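How a Robot Arm Learns by Being Shown

A robot arm does not know how to hang something on a hook. A person can write instructions for every joint, one number at a time. A person can also show the arm what to do. Showing is called demonstration, and there are two main ways to do it.

By hand

The person holds the arm and moves it. The motors are set so they do not push back. While the arm is being moved, a computer records the angle of each joint many times. Later it can play the same angles again. This works well for short, simple movements.

By remote control

The person does not touch the arm. They hold a controller, and the arm copies the movement of the controller. Squeezing a trigger closes the gripper. Letting go opens it. The arm can be in another room, or it can exist only inside a computer.

An arm inside a computer is called a simulated arm. The program works out how the arm would move, what it would bump into and where the shadows would fall. In the Bimthorpe lessons the simulated arm stands on a green block at one end of a table. Next to it is a rack with thin metal hooks, and there is a long, thin rod to pick up. 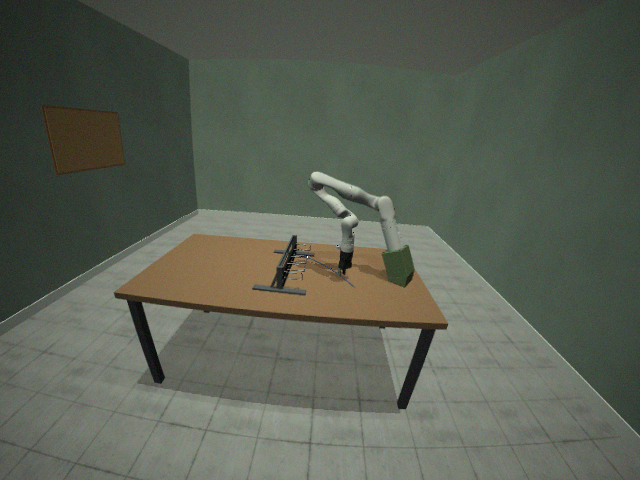
What gets recorded

One complete try at a task is called an episode. In each episode the computer saves three kinds of information:

1. The angle of every joint in the arm.
2. How far open the gripper is.
3. Pictures from the cameras.

There is usually more than one camera. One looks at the whole table. Another can be placed close to the gripper, so the fingers are always in view. A wide lens on that camera makes straight edges look curved. The computer does not mind the curves, as long as the lens stays the same in every episode.
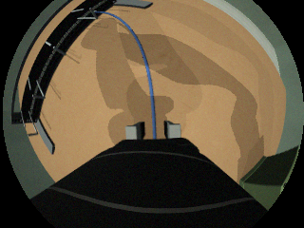
Both views are saved with the time, so that each picture can be matched to the joint angles at that moment. If the times do not match, the computer learns the wrong lesson – it may close the fingers too early.

How many tries?

One episode is not enough. For the rod task, Ilse Van Leeuwen recorded 100 episodes by remote control and then 100 more with the rod starting in different places. That made 200. She deleted 2 of them after the controller lost its connection.

A learning program then goes through all the episodes and looks for patterns. When the gripper is here and the rod is there, which way did the person move? The answer becomes the arm's next movement. 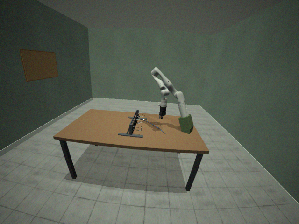 The simulated arm with its gripper above the table. The rack is to its left.

Words to know

Gripper: the part at the end of the arm that holds things.
Joint: a place where the arm bends or turns.
Episode: one recorded try, from start to finish.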